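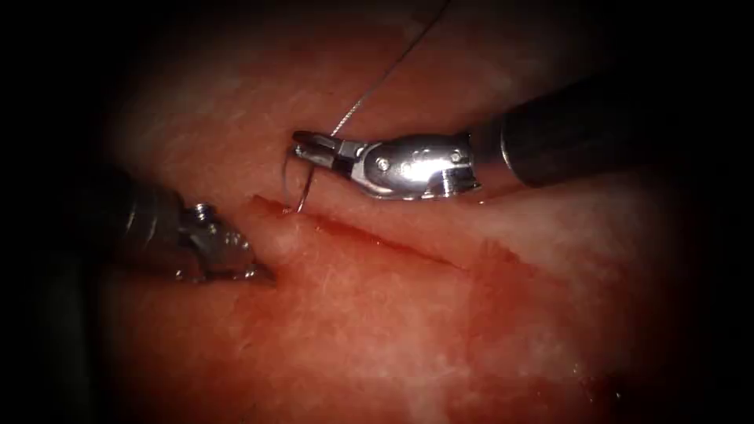 Skodby, April

Notes for the fourth talk – wound healing, the early days

Welcome back, everyone, and thank you for bearing with me over the room change. Ynyr Prosser has kindly put last month's reading by the door, so do help yourselves on the way out.

We begin with the clean cut, the sort a surgeon makes, as it is much the easiest to follow. Bleeding is the body's first signal. The small vessels tighten, platelets gather and stick, and a mesh of fibrin forms across the gap – a sort of rough darning, if you like, which holds things together while the proper mending gets going.

Then come the white cells, the neutrophils first and the macrophages after them, and I do want you to be comfortable with both names before we go on. Swelling at this stage is quite ordinary, though my own grandmother would never believe it!

New collagen follows, laid down in a hurry and tidied up over many months. Please read pages 63 to 90 before next time, and bring your questions to Rehema Ogola or to me.

Llinos Kemeys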